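Okay, a thread on learning to bake rye bread, because I've been at it since September and I can't shut up about it!

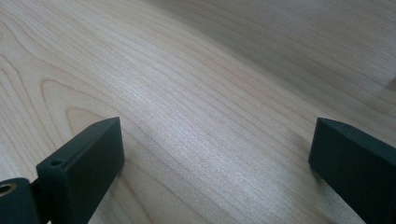
Thread last updated March 12, 2025

1/ My starter came from Maite Figueroa, who lives two streets over and has kept hers going for years. It smells like green apples (on a good day).

2/ Rye doesn't want kneading. You stir it, it sticks to everything, you scrape it into the tin with wet hands and leave it alone. So good if you're lazy like me.

3/ Flour! I've tried three kinds and the dark one from Wokberg is my favourite by miles. Lovely colour, and a bit of malt in the flavour.

4/ Wait a full day before you cut it. I know. I KNOW. But the crumb is gummy if you don't, and I've wrecked plenty of loaves finding that out.

5/ Caraway: yes. Fennel: also yes, toasted first. Orange peel was Carmela Sarmiento's idea and I'm still thinking about that loaf.

6/ Next up is a 904 g one with soaked seeds. Will add to this once it's out of the oven!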